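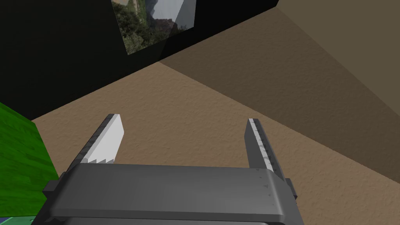
Carpet tiles or cork for a cold spare room?

Posted by Junpei Chiba, 8/23/18

Hi all, first post here so be gentle. We've got a spare room at the back of the house with a bare concrete slab and it's freezing in winter, like take-your-breath-away freezing. I want to turn it into a room my mum can sleep in when she visits. I'm tossing up between carpet tiles and cork. My budget is $600 all up and I'd rather lay it myself. The slab has a few dips near the door and one hairline crack, but it's been like that for years. Does cork feel any warmer underfoot? And do I need something underneath either of them? Colour isn't a big deal, although my partner has already vetoed grey.

Kaede Shibata
Did both, in different rooms! Cork is lovely on bare feet, noticeably warmer than tiles or vinyl, but it's fussy about the slab. You'll want those dips filled with levelling compound first and then you wait for it to dry properly – I got impatient and had one corner lift by November. Before you buy anything, tape a square of clear plastic down on the concrete, seal all four edges and leave it for a couple of days. If it's beaded up underneath, sort out the moisture first and don't put cork anywhere near it.

Carpet tiles are much more forgiving. I used Stomley ones in my son's room (a sort of oatmeal colour, hides everything) and when he spilt paint I just pulled up the one tile and swapped it for a spare. Buy an extra box, seriously, they'd changed the dye when I went back for more. Start from the middle of the room and work out, and use a new blade every few rows. Mine took me an arvo plus a bit of swearing around the doorway.

For your mum I'd go carpet tiles with a rug by the bed.

Marek Vondráček
cork. carpet stinks after a while

Daichi Minami
Agree with most of what Kaede said, but have a look at the gap under the door and the window seals before you spend the lot on flooring. Our back room was the same and half the cold was coming in under the door. A draught strip cost me $19 and it made more difference than I expected. Also check how much clearance the door has, as some carpet tiles are thicker than you'd think and I ended up having to plane the bottom of ours.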